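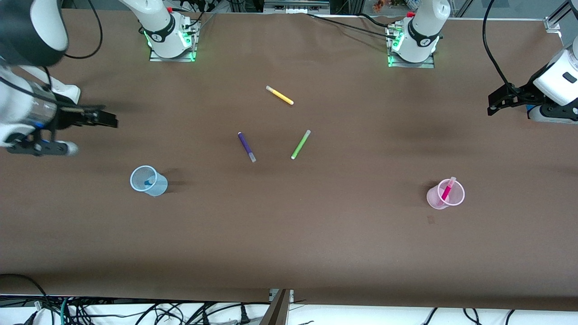 Support log: Records database

Duplicate entries after the burial register import
17 Apr 2023 | Posted by Sorin Leka
12 shares | 3 comments

Problem: After loading the Whiteley parish burial register into Curkance, the family index listed 1,038 people. The register has 700 lines, and none of the families were in the database before.

Checked first: the source file. It opened fine and had 700 rows, no blanks. Ran the import again on a test copy and got 1,038 again, so it was repeatable.

Cause, part one: Lines with a maiden name in brackets were read as two people. "Ellen Marsh (Tope)" became Ellen Marsh and Ellen Tope, same burial date, same plot. That made 219 of the extra entries.

Cause, part two: The rest came from place of residence. The clerk wrote Wevasstead two ways, and where a line had both spellings the importer made a second record for the second one.

Tried: the merge tool in Curkance. It matched on surname only and wanted to join a father and son with the same first name. Canceled that — nothing was saved.

Fix: Moved maiden names to their own column, set one spelling for the village and kept the clerk's version in the notes field. Deleted the batch and imported again. Count is now 700.

Still open: the baptism register has the same brackets. Not loaded yet.

Comments (3)

hedgerow_kin: Same thing with Flatico exports. Square brackets work, round ones don't.

M. in Ohio: Does the notes field show up on the printed family sheet?

Sorin Leka: Only if you tick "include notes" before printing.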